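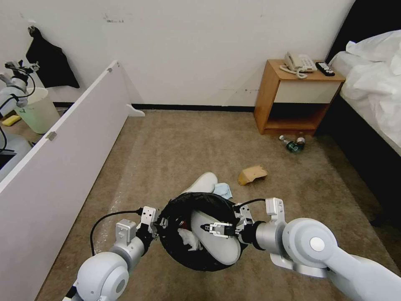
Wanpen Wongsuwan: Is it every room that flips back to dirty, or only the stayovers? We had the same thing in March and it was only stayovers. Whoever picks this up, please check before ringing Trovach again, they will just tell us to reinstall.

Tuesday, October 6, 2026
Ticket: room status not sticking, housekeeping app to front desk
Site: Cellness
Raised by: front desk
Picked up by: Hye-jin Shin
Priority: was medium, now high

Wanpen – not just stayovers. Departures too. See below.

What's happening. Attendant finishes a room, taps Clean on the phone, goes green in Trovach. Front desk sees it go green in Moradi as well. A bit later it's back to dirty on Moradi but still green on the phone. Desk won't sell a dirty room, so guests sit in the lobby with their cases while someone runs upstairs to look at a room that was done an hour ago. Rattana has been running up and down all morning and has had enough.

Tried so far, in order:

- Logged out and back in on two of the phones. No change.
- Reinstalled the app on one phone (I know, I know). No change, and it lost the saved floor list so that had to be typed back in.
- Marked room 9 clean from the desk PC instead of a phone. Stuck. Stayed clean.
- Marked room 13 clean from a phone in the corridor. Went back to dirty.
- Marked room 13 clean from the same phone, stood at the desk. Stuck!
- Did that last pair again to be sure. Same result both times.

So looked like wifi to me. Corridor bad, desk good. The upstairs access point is the Peletti one over the linen cupboard. Restarted it, waited for the light, tried again from inside a room with the door shut.
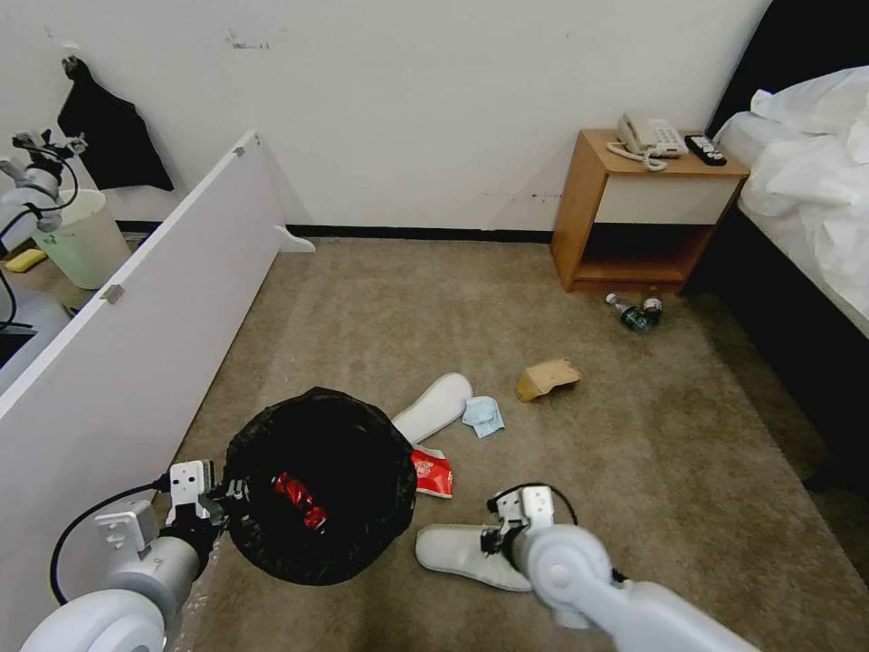 Still went back to dirty, but this time I timed it. Marked clean, 80 seconds, dirty. Did it again, 80 seconds on the nose. Wifi dropouts don't keep time like that, so now I think it's a retry. Something is waiting, giving up, and sending the old status a second time.

Asked Vaughn to look at the Peletti side anyway. His note pasted in:

Vaughn Ruiz-Ortega: signal upstairs is fine, phone was holding on the whole time. But when you walk from the stairs to the far end it hops from one access point to the other and gets a new address. App might not like that. Can pin the phones so they keep the same address wherever they are, won't take long, tell me which ones.

Told him all the housekeeping phones. He has done it. Retested from the corridor – went back to dirty. So either that's not it or it's not all of it. Leaving the pinning in place, does no harm.

Workaround for now, please pass on to both shifts:

Don't mark rooms clean upstairs. Write them on the sheet, bring the sheet down when you've got a few, desk marks them on the PC. Yes it's paper. Yes it's slow. It does stick.
If a guest is waiting for a particular room, ring the desk from the landing phone and say the number, they'll put it in while you're on the line.
Don't use the Inspected button at all. It looks like it works but it pushes the same message and we get the same flip, only now it says dirty and inspected, which made Rattana laugh but confused the night desk.

Rattana Saithong: can the minibar and maintenance notes still go in from the phone? We have a dripping tap and a curtain hook off and I dont want to carry those on paper as well.

Yes, notes are fine. Checked a few and they arrive and stay put. Only the status is affected.

Rang Trovach after lunch. On hold for ages. Got through to Kornél Szénási, helpful, didn't ask me to reinstall. Gave him the 80 second thing and he went quiet and then asked if the Moradi link had been changed lately. It had. Moradi put an update on at the weekend, I only know this becuase the log-in page looks different. Nobody raised a change for it, will take that up separately.

His theory: Moradi used to send back an OK when it got a status. After the update it sends the OK in a different form, Trovach doesn't recognise it, thinks the message failed, waits, then puts the room back to whatever it was before. From the desk PC you're typing straight into Moradi so there's no OK to miss.

Doesn't explain why it stuck when I used the phone at the desk. Asked him that. He thinks the desk had the room open on screen at the time and Moradi locks the room while somebody's looking at it, so the second message got turned away. Tested it: closed the room on the desk screen, marked it clean from a phone stood in the same spot. Went back to dirty. So he's right and the corridor was a red herring. Sorry Vaughn.

What Kornél is doing: sending us a settings change for the link, needs someone with the Moradi admin login to put it in. I haven't got it. Wanpen, do you? The one in the shared folder is out of date.

Wanpen Wongsuwan: I have it. Will be at the desk at 6, can do it then if he sends it before.

He's sent it, forwarded to you. Steps are in the mail but short version: take the link offline, change the reply setting from new to legacy, bring it back up, then mark one empty room clean and leave it alone on screen for a good few minutes. Don't open it while you wait or you'll lock it and get a false pass like I did.

Update, evening. Wanpen put the change in. Room 13 marked clean from upstairs, room closed on the desk screen, still clean six minutes later. Tried it the other way, clean to dirty, also held. Room 9 same.

Not closing yet. Want a full morning of checkouts through it first. Paper sheets stay until late shift tomorrow says otherwise, and Inspected stays off limits till I've tested it properly, which I havn't.

Left to do: ask Moradi why we weren't told, get the admin login in the shared folder put right, give Rattana her floor list back on the phone I reinstalled.

Status: waiting on site.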